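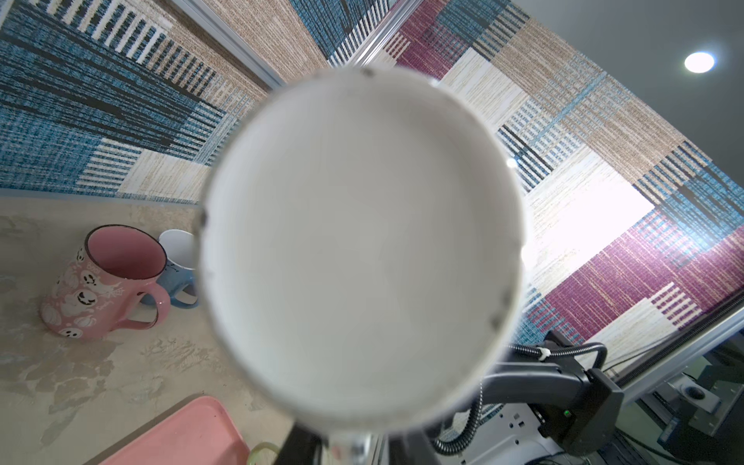
Photo: Videl Home Pages

Getting Tea and Coffee Stains Out of Your Mugs
Posted 06/10/2021

I drink far too much tea, and I drink it strong, so every mug in my kitchen goes brown inside sooner or later. The dishwasher doesn't touch it. Mine just bakes the ring on a little harder each time.

Start with baking soda. Tip a spoonful into the mug, add enough water to make a paste, and go around the inside with a damp cloth or an old toothbrush (a clean one, please!). Leave it five minutes if the stain is old, then rub again and rinse. Most of mine come clean on the first go, and the paste is gentle enough for everyday glazed mugs. If yours have gold edging or a hand-painted pattern, keep the paste well away from it.

For the really dark ones I soak. Denture tablets are great for this — one tablet, fill with warm water, walk away for a couple of hours. I bought a box years ago for a glass vase with a neck too narrow for my hand and I've used them on everything since, including the travel mug I left in the car over a long weekend. Don't ask.

White vinegar is for limescale, the chalky film you get from hard water. I use 300 ml of vinegar to 600 ml of hot water in the dish tub and leave the mugs in while I eat supper. Wash them properly afterward or your next cup will taste like salad. And never mix vinegar with bleach, not even a splash.

Gray scratchy lines near the bottom are usually metal rubbed off your teaspoon. They look like cracks but you can't feel them with a fingernail. A cream cleanser made for cookware takes them off with a bit of elbow work, and then I wash the mug twice.

Thermos flasks: a spoonful of baking soda, fill with hot water, leave the lid OFF overnight. The stopper gets its own soak in a bowl. I poke around the rubber seal with a cotton swab, and what comes out of there is not pretty.

Things I've quit doing: steel wool (it left my favorite blue mug dull, and dull mugs stain faster), scrubbing with table salt, and stacking mugs three high in the cupboard. They stick together, you tug, and off comes a handle. I hang mine on hooks now, 11 of them under the shelf, and the odd ones go behind the cereal.

A quick rinse right after the last sip saves most of this work. I manage it maybe half the time.

Next up in Kitchen Tips: getting burnt milk off the bottom of a pan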